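MCJ 214 Entertainment Reporting
Unit 5 handout: The family item

Read this before the May workshop. It replaces the two-page sheet in the old course pack, which was written when most of you would have been filing for print.

What counts as a family item

A family item is a short piece about the home life of a person the audience already knows: a birth, an engagement, a separation, a move, a first day of school. It normally runs under 423 words, the top limit for graded items in this unit. Most are built from one or two quotes given somewhere else, often on a carpet or in a podcast, with background added from earlier coverage.

The desk likes these items because they are quick to write and they get read. They also produce more corrections than any other kind of short entertainment copy. Ages are wrong, the order of the children is wrong, or an ex-husband is called a husband. Readers who follow a performer closely will write in within minutes.

Structure

The usual order is as follows.

Lead: the news, with the name and the reason we know the name. "Singer Liis Toom has had her second child" is enough. Do not lead with a question or a pun on a song title.

Source line: where the information came from. A post, a spokesperson, a broadcast interview. Put it in the first or second sentence.

Quote: one, at full length if it is short. If you trim it, trim at a sentence end.

Background: partner, other children already public, most recent work.

Out: the next dated event if there is one, such as a tour opening or a release. If there is none, stop after the background.

We will work through the Toom item in class. Three students last term put the tour date in the lead because it was the newest fact they had. The desk had run the tour date already. The baby was the news.

Ages and dates

Work out ages yourself from a birth date you can source. Do not copy an age from an earlier article, including one of ours. For a baby under two, give months. For a baby under one month, write "newborn" or give the month of birth. Avoid "just" and "recently," which go stale as soon as the item is indexed.

Length of marriage is a common trap. A couple may have been together nine years and married four. Say which one you mean.

Attribution levels

Level one is the person speaking on the record to you. Level two is the person speaking on the record to someone else, which you must credit by outlet. Level three is a named representative. Level four is a document, such as a court filing. Level five is an unnamed source. In this course you may not use level five for anything involving a child. Working desks differ on this, and Felicja Kaczorowski will talk about her own desk's rule when she visits.

A post on a verified account counts as level two. A post by a relative does not, unless the relative is also a public figure and is speaking about himself or herself. Brock Chisholm's item on the Avram engagement was pulled after an hour because it rested on a cousin's comment under a photo. The comment was a joke.

Children

Name a minor child only if a parent has made the name public and has not asked for it to be left out since. Check for the second part. Parents change their minds, usually when the child reaches school age.

Do not name a school, a doctor, a neighborhood or a regular playground. Do not describe a child's health unless a parent has spoken about it on the record and the item is about that. Do not guess at a pregnancy. The desk term for this is "bump copy" and you will not file any here.

Pictures with family items

Handout photos come with conditions, and you need to read them. Agency photos of children have their own rules, which vary by country. When neither is available, the photo desk will often run a stock or staff picture of objects. Keep the caption short and plain. It should not suggest that the things shown belong to the person in the story.

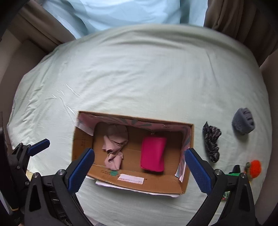

Fig. 5.2. Open box on a bed, with a bright pink zippered pouch and crumpled pale pink fabric inside.

Caption errors count the same as errors in the text when I grade. In last year's set, 13 items out of 60 lost marks on the caption alone, and most of those had clean copy above it.

Working with representatives

You will be told "no comment" or nothing at all. Report either one accurately. "Did not respond" and "declined to comment" mean different things. Give a realistic window. If you wrote at 4:40 p.m. and filed at 5, say that a request was sent shortly before publication.

Never agree to copy approval. You may agree to read back a quote. If a publicist offers an exclusive in return for dropping another line, bring it to the editor before you answer. Graça Teixeira handled one of these for Kosport when it was still running a celebrity page, and her notes on the exchange are in the reading folder. Pay attention to how little she put in writing.

Updating and correcting

If a fact changes, update the item and say so at the foot. If a fact was wrong, correct it and say what was wrong. Do not fix an age silently. The correction line should give the right fact first and should not repeat the error at length.

Workshop exercise

You will get a packet on Murray Lavoie, the lead in the series Kastarura. It contains a transcript of a carpet interview, two earlier articles that disagree about the ages of his children, and a statement from his representative at Trudix. Write the item in 40 minutes. Attach a separate note listing each fact and its attribution level.

Bring a calculator or use your phone. Marks are taken off for any age that does not match the birth dates in the packet. Items over the word limit will be cut from the bottom, and I will grade what is left.

Reading for next time

Teixeira's notes (folder 5). The marked-up Toom item, both versions. The 3,000-word profile in folder 6, which we will use to start on longer pieces. Skim the first half and read the second half properly, from the section on her parents' restaurant onward.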